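Pruvar Handheld Gripper Kit: Your Questions, Answered

What comes in the kit?
You get two handheld grippers, a marker cube for alignment, a set of spare fingers, and the Sodness software that turns your recordings into training data. The cables are in the little box under the foam tray, which is where almost everyone forgets to look!

Do I need to own a robot?
Not to get started, no. Plenty of our customers record for months before an arm ever arrives at their door, and the recordings will be waiting patiently when it does.

How much does it cost?
The full kit is $2691, and a single gripper without the cube is $1000. Schools and clubs should write to us first — we do like to hear what you're planning, and there is usually something we can do on price.

How many recordings will I need?
It depends so much on the task. For something simple, like moving a cup from one side of a table to the other, we suggest starting with 200 and seeing how you get on. Folding cloth is a different animal, and 2000 is a sensible goal there.

Can two people record at the same time?
Yes, and it's a very pleasant way to spend an afternoon. Give each gripper its own name in Sodness before you begin, so the files stay sorted. 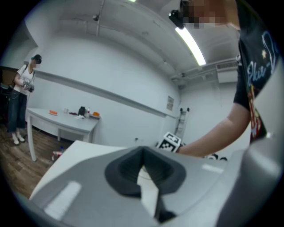

Leave yourselves enough elbow room, and agree on who is working at which table. If you're sharing one cube, finish the alignment on the first gripper before you pass it along.

How do I change a finger?
Switch the gripper off, ease the old finger out of its socket, and press the new one in until it sits flush. Please don't use glue, however tempting it gets.

Who do I talk to if I'm stuck?
Danica Kos looks after support, and she answers every message herself, Sunday excepted. Include your software version and she'll be able to help you sooner.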